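Plesus Cloths and Baskets: Frequently Asked Questions

Last updated May 13, 2021

Applies to Plesus flat-weave cleaning cloths in all colors and to the Plesus perforated basket range. For the Clutell drying rail, see the separate page.

General

What is the difference between the 398 and the 914 cloth?

Weave and weight. The 398 is the lighter cloth, intended for glass, glazed tile and polished metal. The 914 has a raised loop on one face and holds more water. It is intended for counters, tables and floors. Both are cut from the same width of fabric and take the same wash program.

Do the colors mean anything?

Not to us. Many households assign one color to the kitchen and another to the bathroom, and we supply single-color packs for that purpose. The dye has no effect on absorbency. Dark colors release some loose dye in the first two washes and should be washed separately until the rinse water is clear.

Can the cloths be used on unfinished wood?

Yes, slightly damp. Wring the cloth fully and wipe with the grain. Do not leave a wet cloth lying on bare or oiled wood, as it can leave a mark. Blue and red cloths should have been washed at least twice before they are used on pale wood.

Washing and drying

What temperature should I use?

Warm wash, normal spin. Hot washing is permitted but shortens the life of the edge stitching. Fabric softener coats the fibers and reduces absorbency - if it has been used by mistake, two washes with plain detergent will usually remove it.

Can they go in the dryer?

Low heat only. The 914 takes longer than the 398 and may feel slightly damp at the edges when the cycle ends. Air drying is preferred for both.

My cloth has pulled out of shape. Can it be corrected?

In most cases. Wet the cloth, wring it, hold it by two opposite edges and pull evenly until the top edge is straight. Turn it a quarter and repeat, then dry it flat. A cloth that has been hung by one corner for a long period may not recover completely.

How do I lay a cloth over a basket?

Hold the cloth at its left and right edges, lift it clear of the table and bring it over the basket with the top edge reasonably taut. Lower the far side first and let the near side hang. Smooth from the center outward. Press the cloth down if it is to be used as a liner, or leave it flat if it is to be used as a cover.
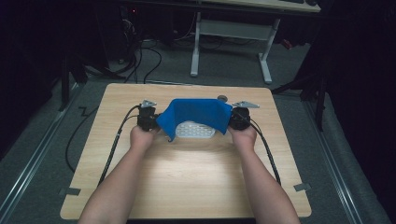
Baskets

Why are the baskets perforated?

For drainage and air flow. The openings are sized so that pegs, small brushes and bottle caps do not fall through. Very thin items, such as matches or toothpicks, can pass.

Does a basket need a liner?

Only for fine or loose contents. For cloths, sponges and produce, use it unlined. A liner slows drainage and should be lifted out and dried after use.

How much weight will a basket hold?

The small size is rated for 14 pounds and the large for 18 pounds, evenly distributed on a flat surface. The ratings do not apply to a basket hung from a rail.

Are the baskets dishwasher safe?

Top rack, no heated dry. Lime deposits in the openings can be removed with white vinegar and a soft brush. Do not use a wire brush.

Orders and returns

Where can I buy replacements?

From Lornis stores and from the order page on this site. Cloths are sold in packs and baskets singly. The Chow series of round baskets was discontinued last October and no further stock is expected.

Can I return an opened pack?

Unwashed cloths can be returned within 14 days of delivery, with the paper band included. Washed cloths are accepted only for a fault in the weave or stitching. Include the lot number printed on the band.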